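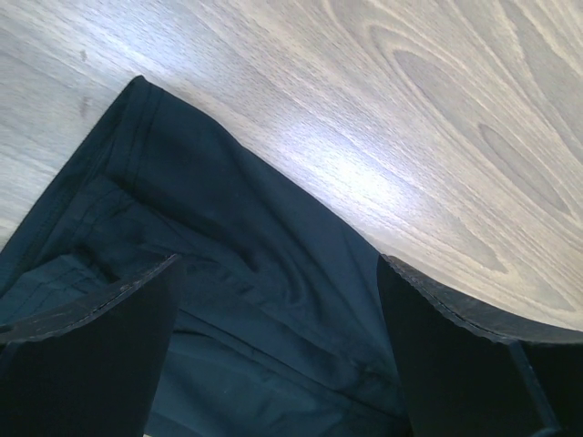 I have been putting off the laundry post for months, mostly because I didn't think I had anything to say about folding clothes, and then I went through my closet last week and found out I have opinions! So many opinions. The big one is that dark clothes need to be folded on something pale. I used to do mine on the bed, which has a charcoal blanket on it, and I could never tell what was going on. Put a navy piece on a light wood-look tabletop and suddenly you can see the whole edge of it, even when it's still in a heap. I find the stitched hem first, because that's the one line on the thing I trust, and work from there. Smooth fabric like that is slippery to fold (and it loves a diagonal crease, ugh), so having one good straight seam to line up makes a huge difference.

The reason I'm thinking about any of this is the move. We've been in the Laltgate apartment since the start of September and the closet is 47 inches wide. For two people. The old place in Tolton had a closet you could stand in and have a little cry if you needed to, and I miss it more than I miss the dishwasher. So now everything that can be folded gets folded, and only coats and the good shirts get hangers.

My method, if you can call it that: I lay the thing face down, smooth it from the middle out with my forearm (flat hands leave little ripples, I don't know why), fold the sides in, then fold it up from the bottom. Slippery stuff gets rolled at the very end so it doesn't slide off the pile in the drawer. Cotton can just sit there being cotton. I've tried the thing where you stand everything up on its edge like file folders, and it works great for t-shirts and it's hopeless for anything silky — I opened the drawer the next morning and it had all melted into one puddle.

I also bought a set of 5 drawer dividers from a little shop in Voten. Four are in use. The fifth doesn't fit anywhere and is currently holding mail.

A few of you asked about wrinkles after my last post. I don't iron much. I take dark things out of the dryer while they're still a tiny bit damp, shake them hard, and fold them right then. If I leave them in the basket overnight I'm sorry about it by morning, every time. And turn them inside out before washing, please! My favorite black pants went gray at the knees before I learned that one.

Next up is the linen shelf, where I own exactly one complete set of sheets and a whole lot of lonely pillowcases. If you have a way of folding a fitted sheet that doesn't end in a ball, put it in the comments and I'll try it this weekend.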